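Manuais > Ciências dos Materiais > Capítulo 5

Capítulo 5. Os plásticos de uso doméstico

Mafalda Abreu
20 de novembro
127 partilhas · 5 comentários

Quase todos os objetos de plástico que temos em casa pertencem a uma de duas famílias. Os termoplásticos amolecem quando aquecem e endurecem quando arrefecem, e o ciclo pode repetir-se várias vezes. Os termoendurecíveis ganham forma uma única vez: depois da cura, as cadeias ficam ligadas entre si e o calor já só as degrada. O cabo de um tacho antigo é, em regra, termoendurecível. Uma garrafa de água é termoplástica.

A diferença está na estrutura. Um polímero é uma molécula muito longa, feita de unidades pequenas que se repetem, os monómeros. Se as cadeias estão soltas umas das outras, deslizam com o calor. Se há ligações cruzadas, a peça comporta-se como uma rede.

5.1 Cadeias ordenadas e desordenadas

Dentro dos termoplásticos interessa saber como as cadeias se arrumam. Num polímero amorfo não há ordem de longo alcance, e a luz atravessa o material com pouca dispersão. Num polímero semicristalino há zonas ordenadas no meio de outras que não o são; a luz desvia-se nas fronteiras e a peça fica leitosa ou opaca. É o caso do polietileno das tampas.

A regra tem exceções. O PET das garrafas pode ser transparente se arrefecer depressa no molde, antes de os cristais crescerem. A fábrica Roltusis, que acompanharemos no estudo de caso da página 219, trabalha com este princípio — o tempo de arrefecimento é ali o primeiro valor a ser registado em cada turno.

5.2 Forma e espessura

A forma também conta. As paredes que estreitam para a base facilitam a saída do molde e permitem empilhar as peças. Numa superfície curva e lisa, a luz reflete-se em faixas brilhantes, mesmo quando o material é transparente.

Copo de plástico transparente visto de cima. As paredes estreitam em direção à base.

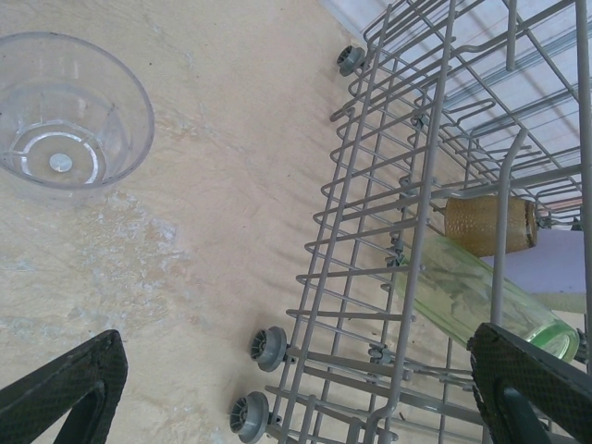 5.3 O que vamos estudar

Começamos pela polimerização e passamos depois à moldagem por injeção e à termoformagem. A última secção trata da reciclagem mecânica. As tabelas de propriedades estão no anexo, a partir da página 598.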